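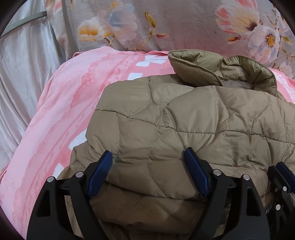
From: Rawan Karam
To: Bralport coat swap list
Subject: Re: padded jackets, how are we folding them??

Quick one before I go out, sorry, typing on the bus.

Folded, yes. Not rolled. I know some of you roll but the rolled ones come undone in the crates and then we're doing them all again on the day. Lay it on something soft (bed, blanket, whatever), zip or buttons done up if it has them, arms in across the front, then bottom half up to the collar. Don't kneel on it to get the air out. The quilted ones with the thin shiny outer keep a crease for ages if you squash them hard.

And please no vacuum bags this year. The ones from last November came out like cardboard and took two days on hangers to puff back up, and we don't have the hangers.

More below, I've answered in between.

> On Tuesday evening Ní Mhurchú wrote:
>
> Hi all, I've got the second lot from the Sisau Road collection in my
> spare room and am working through them. Three things.
>
> 1. Do we want coats sorted by size or by thickness? The sheet says
> both.

Size. Ignore the sheet, it's the old one. Thickness only matters for the childrens.

> 2. There are a lot of khaki / olive / tan ones and they all look the
> same once folded. Can we put the label somewhere we can see it without
> opening the whole thing out?

Yes good point. Safety pin through the paper label and onto the hanging loop, then fold so the loop is at the top. NOT through the outer fabric, pin holes in padded coats leak stuffing. If there's no loop use the care tag. Size first and big, then M / W / child, then anything wrong with it (popper missing etc).

> 3. How many to a crate? I got 25 in one but couldn't lift it.

25 is too many! Unless they're all toddler ones. Go by whether you can carry it down your own stairs. The Tarard crates are deeper than they look.

> Also I have blankets, people keep handing them in with the coats. Do we
> take them?

We do but separate pile. Wash at home if you can, otherwise bag them and write WASH on it. Don't use them to pad out the coat crates, last time two got given away with a crate and someone had been promised them.

Where we are so far: 84 adult coats folded and labelled, that's mine and the Bralport lot. Would like to get past 90 before the weekend so if you've a few done, drop me a line and I'll add them on. Leaflets are printed, 2,000 of them, in my hall, I am climbing over them every morning. Please somebody come and take a box. Any time after 5.

One more thing, check pockets before you fold. Found a set of keys at the bottom of a crate and had to unpack the lot to see wich coat they belonged with. Tissues in the bin, anything else in an envelope pinned with the label.

Oh and wet ones. If it comes in damp hang it overnight, don't fold it and hope.

My stop, got to go

Rawan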